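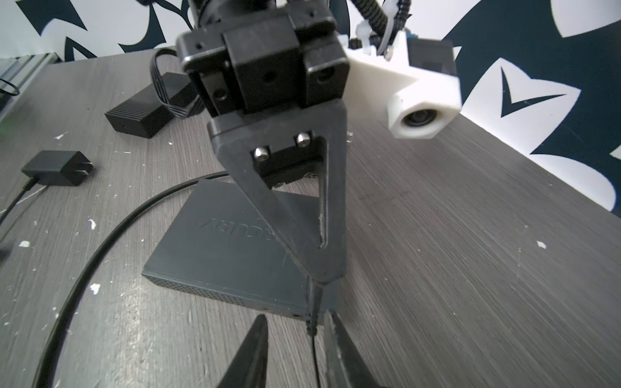

Black gripper above a wood-grain tabletop.

Jucélia Barbosa has been shouted at in four post offices and one crematorium car park, and she bears none of them a grudge. "People don't shout about things they don't use," she says. "When the shouting stops, I start to worry about the route."

She writes bus timetables. For 20 years she has decided when the buses leave Calilau, when they reach Heneck, and how long a driver may spend between the two eating a sandwich. Her name appears on none of it, which she regards as one of the better perks.

We meet in the Ñahui, a café opposite the Heneck bus station with steamed-up windows and a menu that treats beans as a vegetable. She arrives by bus, four minutes late, and would like it noted that the delay was temporary traffic lights.

Her masterpiece, if timetables can have such a thing, is the 697. It runs from Calilau through every village that ever had a councillor with strong opinions, loops round the hospital, and comes back by a slightly different road. "It's a terrible route," she says fondly. "If you drew it on a map and showed it to a child, the child would think you'd sneezed. But everyone on it needs to be on it."

The difficulty, she explains, is that a bus has to be in the right place for several sorts of people who have never met and would not get on. The sixth form college finishes at ten to four. The outpatient clinic runs until it stops running. The train comes in at 11 minutes past the hour and leaves passengers on the forecourt just in time to see the back of something.

"I could hold the bus for the train," she says. "Then the clinic people miss their connection. I could move the clinic people. Then I've got a driver over his hours, sitting in a lay-by, legally unable to take anyone home. All of these have happened. The lay-by was a long evening."

She came to the job by accident. She had been hired to answer the telephone in the complaints office and found that after a month she could tell which journey a caller was going to mention before they had got past their name. She began leaving notes on the scheduler's desk. The scheduler, a man she describes as "very calm, for reasons that became clear when he retired the same year", left her his chair and a box of coloured pencils.

The pencils have since given way to Zoneo, the scheduling program the company bought to do the work faster.
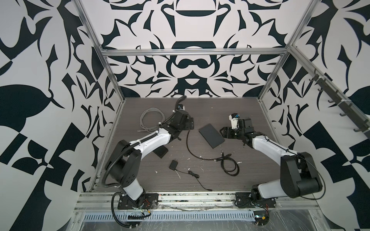

She does not dislike it. It is quick, she says, and it never forgets a bank holiday, whereas she once forgot two. Her complaint is that it believes what it is told. "It thinks a bus stop is a dot. It doesn't know that at the stop outside the chemist in Calilau you've got three people with shopping trolleys, and one of them wants to tell the driver about her sister. That's two minutes. I put it in by hand. Every time they update the thing, it takes my two minutes out again, and I put them back."

Management has asked what the two minutes are called. She has entered them as "layover".

I ask whether timetables are a kind of promise, and get the look the question deserves. "It's a guess with a border round it," she says. "A good guess. I've ridden it at 7 in the morning in the rain and I know where it goes wrong. But if you want promises, buy a car. Then you can be late on your own."

The next change comes in after Christmas. The last Calilau departure will leave a quarter of an hour later, which she has been after since she started, so that anyone on the evening shift at the bakery can catch it without running. She expects letters. A man in one of the villages writes every time anything moves in either direction, always in green ink, and she has come to rely on him for spelling mistakes in the footnotes.

Does she ever use the timetable herself? She looks at the clock above the counter, then at the station, and begins putting on her coat.

"I don't need to look it up," she says. "But I do still get there early."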